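An Open House at the Plosbridge Traffic Shop

I have complained about the crossing on Pavliuk Road for so long that my family leaves the room when I start. So when the city put a line at the bottom of the water bill inviting residents to tour the traffic operations building, I figured I'd better go and complain in person. It was Friday, May 8, 2026, the weather was nice, and I had the afternoon off.

The building is out past the bus garage, and if you've never been there, park on the street. The lot is full of bucket trucks and you will end up backing out the way you came (I did, twice). Inside there was a sign-in sheet, a bowl of peppermints and a stack of maps showing every signal in the city. There are 72 of them! I would have guessed half that.

Maritza Marulanda took our group around. We started in the sign room, which smells like a new shower curtain. They cut the lettering for street signs right there on a plotter, stick it on a reflective blank, roll it flat and that's a street sign. The thing that surprised me was the size. A stop sign up on its post looks like nothing much, and then you stand beside one leaning on a wall and it comes up to your hip. She had us look at an old sign and a new one through a cardboard tube with a flashlight taped next to it, and the old one just disappeared. It had been up on Omgate Avenue until February.

After that came the signal room, where they had a whole cabinet open and wired to a set of lights on a rack. I loved this part. You press the walk button and hear a clunk, and then you wait, same as outside. Somebody asked the question I'd been saving, which is whether the button does anything. At Plosbridge it does at most crossings, but downtown the walk signal comes up by itself during the day and the button only matters at night. So I have been mashing the one outside the library for no reason at all since I moved here. On Pavliuk Road it does count, and one press is as good as ten, but the wait can run 72 seconds if you've just missed your turn.
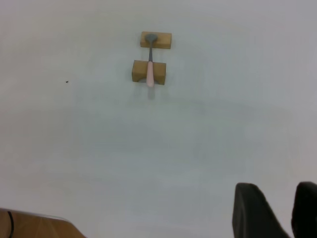 Kerubo Obura wanted to know why it had to be that long when there are hardly any cars after supper, and said people with strollers give up and cross in the middle of the block. There was a lot of nodding. Maritza said the timing plan for that corner was written for the evening rush and runs until 11, and that changing it means a new count of cars and walkers before anyone touches the cabinet. I said I'd be glad to sit out there in a lawn chair and do it myself. She laughed, but she also wrote something down.

We had a coffee break then, and I got talking with Eusebio Escobar, who has been on the signal crew long enough to remember when they changed bulbs by hand. The new lights hardly ever burn out. The trouble with them in a cold winter is that they don't give off enough heat to melt snow off the lens, so after a storm the crew goes around with long brushes. I had never once thought about that. He also told me the squirrels chew the wiring on the east side of town and leave the west side alone, and he has no theory.

The second half of the tour was the street lighting desk. Wilmer Bermúdez runs it with two screens and a very old phone. Every streetlight has a number on a little tag at eye level, and if you call one in you should read off that number. He played us a message (with the caller's permission, he said) from a man who described a dark pole as "the one by where the bakery used to be." The light that has been out on my own corner is number 1319. I knew that by heart, and I think Wilmer was a little alarmed.

It turned into a real conversation, though. He looked it up in front of me and the ticket had been closed in February as fixed. It was fixed, for a week. When a light quits again the old ticket doesn't reopen by itself, so you have to call a second time, and I never had. I just stood under it being mad. He opened a new one on the spot and gave me a slip with the ticket number on it.

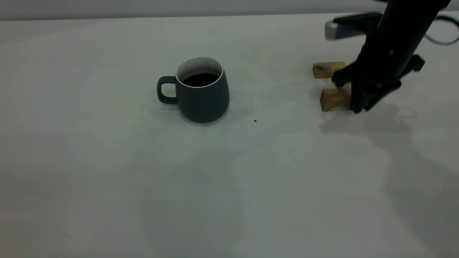

What they said about Pavliuk Road

The last stop was the meeting room upstairs, where they had the drawings for the summer work. Kastriot Todorova had drawn them up and went through them one corner at a time. The main change is a raised island in the middle of Pavliuk Road at the school, so you cross one direction of traffic, stop, and cross the other. There will be a brighter light over each end of the crosswalk, set back a little so that it shines on the side of you that drivers see. The ones there now are right overhead, which turns people into dark shapes. He showed two photos taken from a car at night, one with each kind of light, and the whole room went "oh."

The city is also trying out a small sensor called Trekatell that notices when someone is still in the crosswalk and holds the signal for them. They have it at two corners so far. I asked if ours could be the third, and he said it depends on money, which I expected.

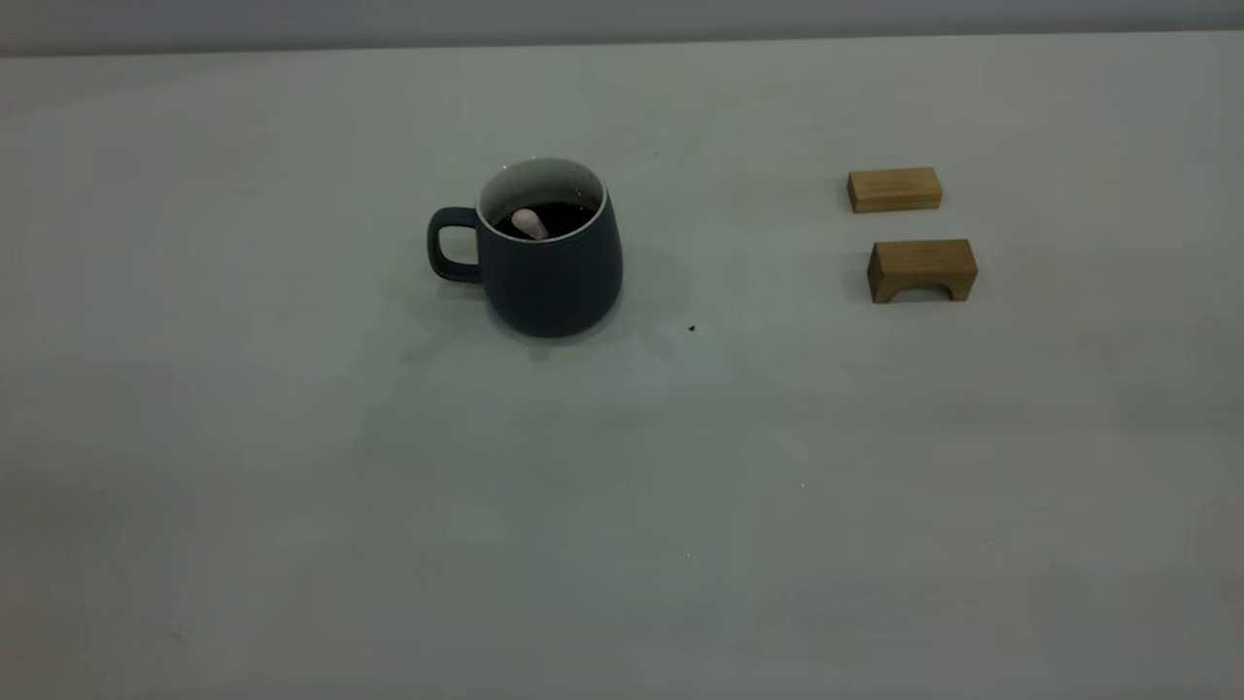

My one gripe is with the island itself. The drawing makes it look roomy, but when I asked for the width it didn't sound like much to me if you've got a bike with a kid trailer on the back. The way I see it, a dark blue mug makes a pretty fair minivan, chunky and wide through the middle, with the handle standing in for an open door. Try getting a trailer past that. I'm going to send in a comment about it, and if you use that crossing you should too. The drawings are up at the library and there's a box next to them for comment cards.

I stayed until they started stacking the chairs. They let me press the button on the display cabinet one more time on the way out, and I came home with a peppermint, a signal map and my ticket slip, which is on the refrigerator. Light 1319 is still out as I write this. I'll call again on Monday.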